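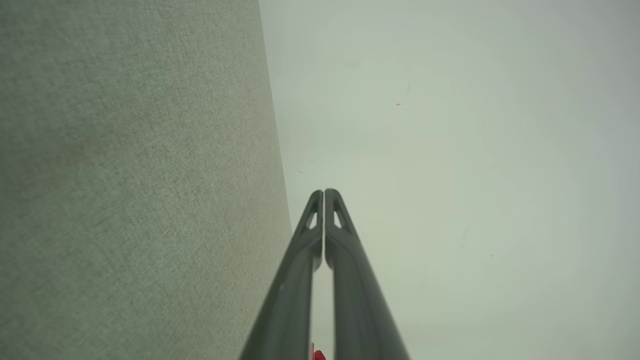

I joined a choir that takes anybody, and I would like everyone I know to do the same. There was no audition. I walked into the hall in Gimholm at seven in the evening, a woman named Hauwa Nnaji handed me a folder with a broken ring, and four minutes later I was an alto. I'd always assumed I was something lower. Nobody minded!

My argument is simple. Singing in a group is one of the best things an ordinary person can do with an evening, and we've let it slide into being something other people do, on stages, with good lighting. My grandparents sang at the table, in the car, at the sink. I went most of my adult life singing only "Happy Birthday," and mumbling that.

We have 17 regulars. Some of them can read music, which I find as impressive as reading tea leaves, and the rest of us learn by ear from whoever is sitting closest. I sit next to Abimbola Adebisi whenever I can get there in time. She breathes in so loudly before each entry that you can't possibly miss it.
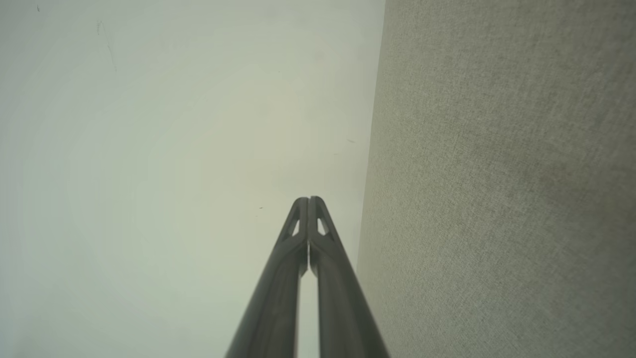 What hooked me was the first time I heard two parts close in on each other. The sopranos start high and we start low, and for eight bars there's a big open space between us that feels slightly wrong, like a question hanging. Picture those two dark gray fingers, wide apart at the base and leaning in until the tips meet, or as good as meet. That's the end of the Ronach lullaby exactly — two lines tilting toward each other, a gap still showing between them near the bottom, and then one note. When we land it, people grin in the middle of the vowel, which ruins the vowel, and we do it again.

You can't get that from listening. I love records and own too many of them, but a record doesn't need you. An alto section with four people in it does. If I stay home with my feet up, the chord is thinner, and I find that a wonderful thing to know about myself.

People tell me they can't sing. I've heard it from Clyde Castellanos, who whistles Schubert in perfect tune while he fixes bikes. What they mean, nearly every time, is that a teacher once asked them to mouth the words. It happened to me too, at nine, before the spring concert in Flinasbridge. I'd like to go back and have a word with that teacher. A kid who sings flat needs more singing, the same way a kid who reads slowly needs more books.
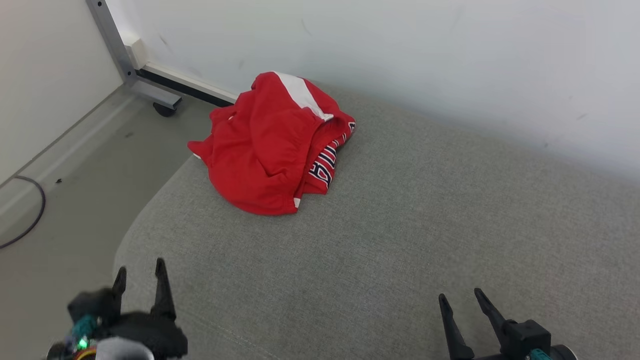
## The case for being mediocre

There's a lot of pressure to be good at your hobbies now, or to turn them into something. We gave a concert in March and sold no tickets, on purpose. People brought cake. The basses came in early on the second verse and stayed early, with real conviction, until the end.

I'd rather hear that than 200 perfect voices on a stage. A town where plenty of people do a thing fairly well is a happier town than one where three people do it brilliantly and the rest of us clap.
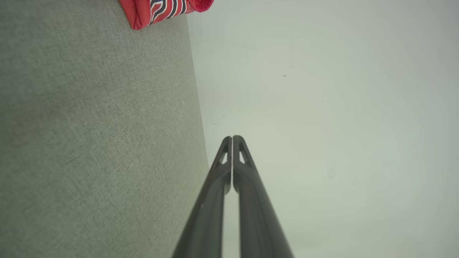

Do you have to read music to join a choir like ours? Plenty of our singers can't, and they learn their parts by repetition, with a recording to practice along to at home.

I play mine in the car. The alto line on its own is often the same two notes for a page and a half, and I've grown very fond of both of them. Rehearsal starts at seven, and the side door is the one that opens.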